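Breakfast Is Running Late at the Skustard Workshop

Stefaniia Derkach would like it known that she can make toast. She has made it for years, unassisted, in under five minutes. What she has been doing since March, in a shared workshop called Skustard, is teaching a pair of robot arms to do it instead, and that is going more slowly.

"People ask why toast," she says. "I tell them I tried soup first."

The project is called Sukari, and it has eaten more than 2,000 dollars of her own money, a figure that leaves out the arms. Those belong to the workshop and are booked by the evening. She has Tuesday, from six until the neighbors complain. 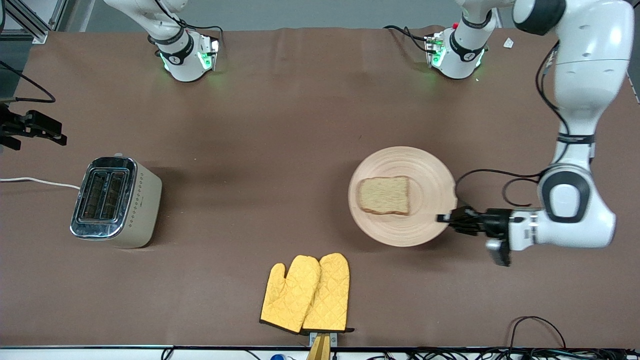
Her first mistake, she says, was assuming the toaster would be the hard part. "I spent weeks on the slots. Then it was the plate. A plate is a terrible object! It's low, it's round, and it wants to go somewhere else." She rewrote the grasp code 17 times and kept the second version.

The bread has opinions too. Fresh slices fold, and stale ones shed crumbs into everything, so she buys a loaf on Sunday and lets it sit for 2 days. "I now know more about bread stiffness than I do about my own retirement plan."
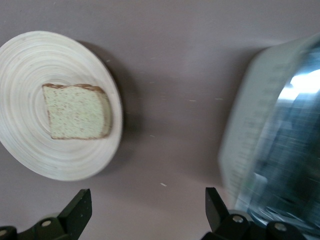
Jouko Oksanen thinks she should have bought a better gripper and skipped half the programming. He has told her so in person, by email and once through the bathroom door, and he adds that soft fingertips would have saved her the whole spring.

Derkach concedes the point about fingertips. She has a set on order from Plivance, and they have been "shipping soon" for long enough that she has stopped checking. In the meantime she slowed everything down, which helped, and moved the approach a little higher, which also helped, though she couldn't say why.

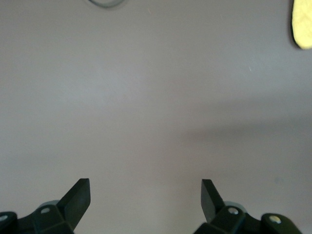
"The wrist camera was the good decision," she says. "Before that I was guessing from across the room, like someone parking a friend's car." Calibration still drifts, and she redoes it at the start of each session while her coffee goes cold.

Her next goal is butter. She has set aside a month for it and expects to need the summer.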